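Betreff: Re: [rollum-nutzer] Brollus bleibt an Türschwellen stehen

Hallo zusammen,

die Wohnung Clostton ist im Simulator neu aufgesetzt, der Brollus fährt darin wieder. Drei Ansichten aus dem Durchgang durch die Räume: 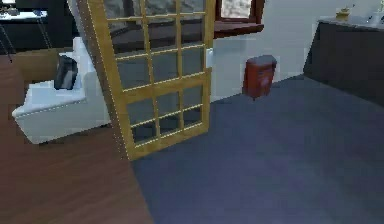
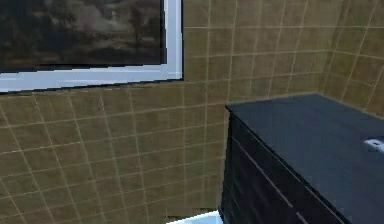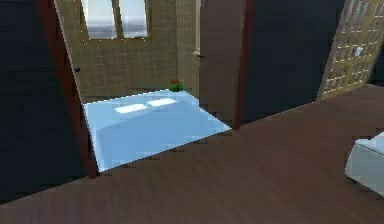 Clostton, Simulatoransichten: Glastür am Teppichübergang, Bad mit dunklem Schrank, Durchgang zum gefliesten Raum mit hellblauem Boden.

Am Fr., 24. März, kam über die Liste:

> Unser Brollus hält seit dem Update auf Rollum 11 vor jedem Bodenwechsel an und meldet Fehler 542. Karte gelöscht, neu eingelesen, keine Änderung. In der Simulation dasselbe wie am Gerät. Welche Werte habt ihr für die Bodenklassen? Und muss die Glastür als Wand eingetragen werden?

Zu den Bodenklassen: Rollum 11 liest die alte Datei noch ein, ignoriert aber den Abschnitt für Übergänge. Den bitte von Hand in die neue Datei übertragen. Bei uns stehen dort jetzt drei Klassen: Holz, Teppich, glatt. Der hellblaue Boden gehört zu glatt. Danach den Kartendienst neu starten, ein Neuladen der Karte reicht nicht.

Zur Tür: nicht als Wand eintragen, sonst plant er auch bei offener Tür außen herum. Als bewegliches Hindernis anlegen und den Tiefenfilter auf 27 setzen. Der Standardwert lässt zu viele Messpunkte durch die Scheiben durch.

Die Wartezeit vor einem Übergang haben wir auf 800 ms gelassen. Kürzer geht, dann kommt 542 aber gelegentlich wieder.

Offen ist noch die Kalibrierung nach Vakulenko. Die Radwerte auf Teppich passen bei uns nicht zu denen auf Holz. Hat jemand eine funktionierende Tabelle für Rollum 11?

Gruß
aus der Werkstatt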